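Setting Up and Resetting the Shared Tea Counter
Pindon House Resident Handbook, Kitchen Section
Prepared by Eirini Karagiannis, Residential Services
Revised Saturday, October 26, 2024

These instructions apply to the tea counter in the second-floor kitchen at Pindon House. Residents assigned to counter duty should complete the reset once in the morning and once after the evening meal. The full procedure takes roughly 20 minutes.

Before you begin

Switch off both toasting appliances and allow them to cool. Bring a clean cloth, a dry towel and the mild soap kept under the sink. Abrasive powders and vinegar must not be used on the counter surface.

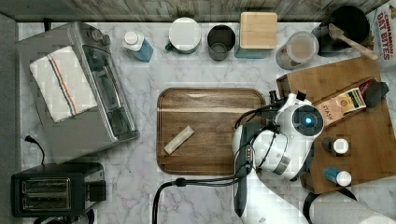
Tea service is arranged on a tray so that one person can carry it to the common room in a single trip. Place the tray in the center of the counter with clear space on every side. A single sachet may be left on it, as on the brown wooden tray here, but the box of tea stays off the tray and goes on the cutting board to the right. Mugs, jars and lidded containers belong in a row along the back.

Resetting the counter

1. Remove the tray and the cutting board and wipe each with a damp cloth. Dry them at once. Wooden pieces are never left to soak.

2. Move the back row forward a few items at a time and wipe behind it. Stand any bottle that has tipped over upright and check that its cap is tight.

3. Take the towel off the toaster oven before the oven is used. It may be returned only when the oven is off and fully cool.

4. Empty the crumb trays of the toaster oven and the two-slot toaster. Gather the cords so that they do not cross the working area.

5. Wipe the open counter from back to front, then dry it.

6. Return the tray to the center and set out fresh sachets.

Coffee grounds are kept in a jar with the lid closed. Cereal may stand at the right end of the back row, provided the inner bag is folded shut.
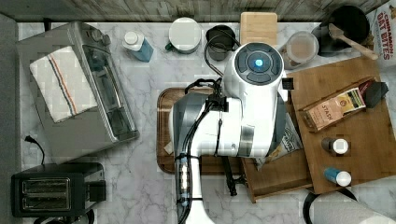

The tray in position at the center of the counter, with the toaster oven and two-slot toaster at left.

Supplies and repairs

Tea, sachets and dish soap are ordered through Wodach on the 16th of each month. Requests received after that date are held for the next order. Damaged trays or boards should be taken to Theano Vlachopoulos in Room 2, who will issue a replacement. Faulty appliances must be unplugged, labeled and reported at extension 484.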